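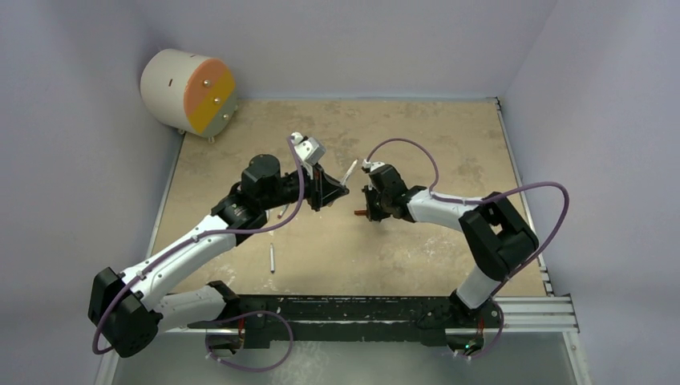
Closta tabletop set

README, last updated 2021-09-24

What is in it

Closta is a collection of 1,637 short recordings of everyday objects being handled on a table. The objects are laid down, stood up, turned over and moved from one side to the other. Each recording covers one object and one action. It was put together at Stillbridge by Shalini Rana and Vikas Bansal, with labels by Ningsih Pasaribu.

The table and walls

The tabletop is tan and speckled, with lighter patches and white flecks. Pale lavender-gray walls stand on three sides. The surface pattern matters if you are separating objects from the background by color: small white items can be hard to pick out against the flecks, and we did not retouch anything. The strip along the right side of the table is silver metal.

The objects

There are 36 objects, each with its own name in objects.csv. The names are plain ones and describe shape and color only. A cylinder with a white body and an end face split into orange-salmon and yellow is listed as cylinder_two_color. Its side slot and the bolt heads on the colored end are useful for telling which way it is turned. When it lies on its side, use the label "lying" — never "fallen", which we dropped from the label list in September.

Labels

Every recording has a start position, an end position and an action word. Positions are given as table areas (back left, front right and so on). Left and right are as seen in the picture, and back means the edge by the back wall. Mamta Bhatt checked 100 recordings against the written labels and corrected the ones that mixed up "turned" and "rolled". The rest have had one pass only.

Known problems

The label "near wall" was used loosely in the first batch. Treat it as a hint.

Two objects share a color description in objects.csv. Use the ID column to tell them apart.

Folder names still carry the old project name, Sisodia. Renaming them broke the index file, so they stay as they are for now.

Questions

Send label corrections to Brijesh Kaushik at the Skendthorpe office, with the recording number and the row from objects.csv.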